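Before you begin, please have your membership number ready. It is printed in the letter of welcome which Vlachou Chamber of Trade sent to your firm, and it has 11 digits. If you lost the letter, write to Biljana Stoyanova in the member office and she will send you the number again.

# How to register your firm for the shared stand at the Prurnus trade fair

Every member firm can apply for a place on the shared stand in September. The place costs 389 euros for small firms and includes the fair badge for two persons. Larger firms pay by the square meter, and for them the price list is in the member area.

## Step 1: Check your member profile

Log in to the member area and open **My firm**. Look at the legal name, the tax number and the billing address. The fair organizer copies these fields into the contract, and after signing they can be changed only by a paid request. If the name of your firm has changed, upload the new register extract first and wait until the status says *Confirmed*.

## Step 2: Fill in the stand form

Open **Events > Prurnus > Shared stand** and choose *New application*. The form asks for:

- the product group (one only, please choose the main one)
- a short text for the catalog, in English
- one picture for the catalog
- the names for the badges
- your need for electricity or water

Write the catalog text in simple sentences. Do not use capital letters for the whole name of a product, the catalog program does not accept them.

You can save the form and come back to it later. The draft stays in your account for 11 days.

## Step 3: Upload the picture

The picture should be in landscape format and without a logo or text on it. Click *Preview* before you send, so that you see how it will stand next to your catalog entry.

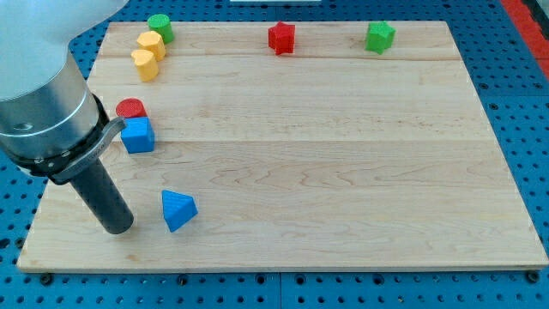
*Wooden board on a perforated table, with a robot arm at the left.*

## Step 4: Send and pay

Press *Send application*. You receive an e-mail with the invoice. Please write the invoice number in the payment reference, and not the name of the fair. When a parent company pays for you, as was the case with Grarka and Pikura last year, tell us the name of the payer in advance.

## If something does not work

When the form shows "Member not active", your yearly fee is probably still open. Rok Karagiannis in accounting can check this for you. For questions about badges, use the contact form in the member area and choose the subject *Fairs*.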